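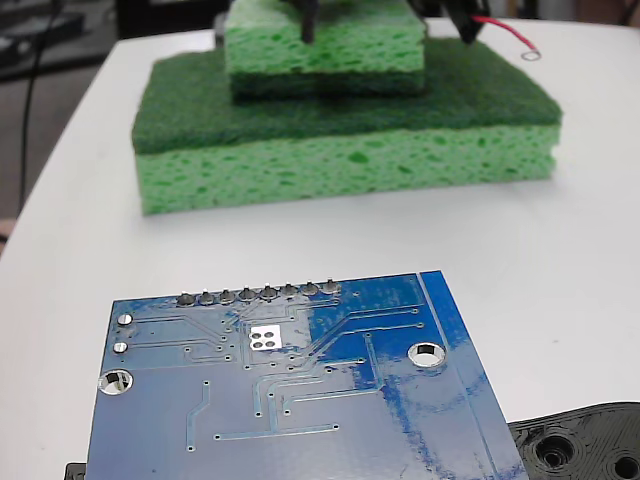 Can a machine do the fiddly jobs yet? Short answer — sort of. Members keep asking if the Telemell arm could take over dishes at home, or the small wiring work at Suturum. Dishes, no. Wiring is closer, so that's what we tried it on. Two kitchen sponges stacked up, a red wire with a ring on the end, a blue board in front. Genivaldo Paiva says a decent bench hand does 60 of these an hour. The arm does 7. On a good morning.

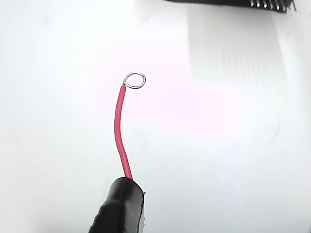
Page last changed: October, 4:10 pm

Holding a wire is the easy bit. Stiff wire helps alot. Soft stuff flops, and then you're chasing it all over the table. Yasuo Shibata wants to try laundry next — socks first, then maybe a shirt. Good luck with that. Ebihara quoted 900 dollars for softer fingers, Cledix said 800 but no date yet. Will report back when we hear. 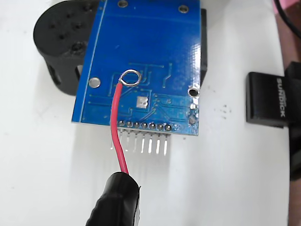 Red wire and ring over the back of the board.

My take: shop floor before kitchen, and a few years for either. Anyone with a dull, repetitve chore they'd like tested, send it to Yasuo before the next issue. Small parts only please.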